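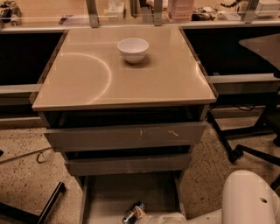
A shiny top acts a bit like a mirror. See the curved line of light?

Does the Moon Really Make People Act Strangely?

Maybe you've heard a grown-up say it. The class is noisy, the dog won't settle, the baby has been up since 3 in the morning, and someone sighs and says, "Must be a full moon."

It's a very old idea. It's even hiding in a word. "Lunatic" is an unkind old word for a person whose mind is unwell, and it comes from luna, the Latin word for moon. People long ago thought the moon could change how you behaved.

Lots of people believing a thing doesn't make it true, though. Lots of people once believed the sun went around the Earth. So let's poke at this one and see if it falls over.

First, what is a full moon?

The moon doesn't make its own light. It's a big ball of grey rock, and sunlight bounces off it and comes down to us. A white bowl on a table works the same way. Turn off the lamp and the bowl stops looking bright, but it's still there.

Half of the moon is nearly always lit by the sun. What changes is how much of that lit half we can see from where we are. When we can see all of it, we call it full. When we can see hardly any, we call it new. Going from one full moon to the next takes a bit more than 28 days (it's closer to twenty-nine and a half, if you want to be fussy, and I do).

So a full moon isn't bigger than any other moon. It isn't heavier either. Nothing has been added to it. That's already a bit of a problem for the story.
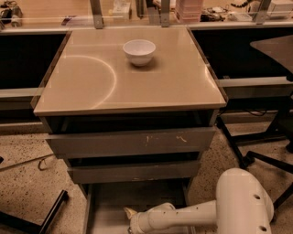
"But the moon moves the sea!"

True! The moon's gravity pulls on the oceans and helps make the tides. People who believe in moon madness love this bit. They say your body is mostly water, so the moon must pull on you too.

It sounds clever. Have a closer look.

Tides happen because the Earth is enormous, and the moon pulls a little harder on the near side than on the far side. You are tiny. The difference between the moon's pull on your head and on your feet is much too small for you to feel. Fill a small bowl with water and watch it all night if you like. You won't see a tide in it.

And here's the part people forget. There are big tides at the new moon as well, when the sky is dark. So why does no one ever say, "The kids are wild today, must be a new moon"?

Why does it feel true, then?

Say the noise in your classroom is terrible one day, and that night you happen to spot a full moon. You think, aha! You tell your friends, and you remember it for ages.

Now say it's terrible on a day with an ordinary old half moon. You don't think about the moon at all. You forget it by tea time.

After a year, you've remembered the times that matched and lost all the ones that didn't. Scientists call this confirmation bias. It means noticing the things that agree with you. Everyone does it, including scientists, and that's why they write things down instead of trusting their memories.

When researchers have gone through hospital records looking for busier nights at full moon, most of them haven't found any. A few studies did find something, but when other people tried again, it often wasn't there. There is some research suggesting people may sleep a little less around a full moon. That one's still being argued about. Sleeping a bit less is a long way from howling on the roof.
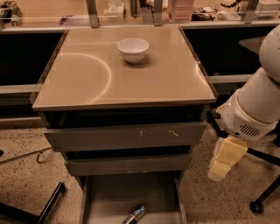 Check it yourself

You don't have to take my word for it. You shouldn't, really. I could be wrong.

You'll need a notebook, a pencil and a bit of patience.

Every evening, before you look at the sky, give the day a score for wildness. Use 1 for very calm and 5 for total chaos. Write it down and don't change it later, even if you're tempted.

Don't look up the moon yet! If you know it's full, you might give a higher score without meaning to.

Keep going for at least three full moons. If you start in August, you'll be finished before the summer holidays. Then find a moon calendar and mark the full moons in your notebook. Are those scores really higher? Or are the wild days scattered all over the place?

If your full moon days do come out wilder, ask what else was going on. Was it raining at lunch? Was there a birthday? One notebook can't settle it, so get a friend to keep one too, and don't peek at each other's.

Words to know

Gravity: the pull that things have on each other. Bigger things pull harder.
Phase: how much of the moon's lit side we can see.
Evidence: what you find when you go and check.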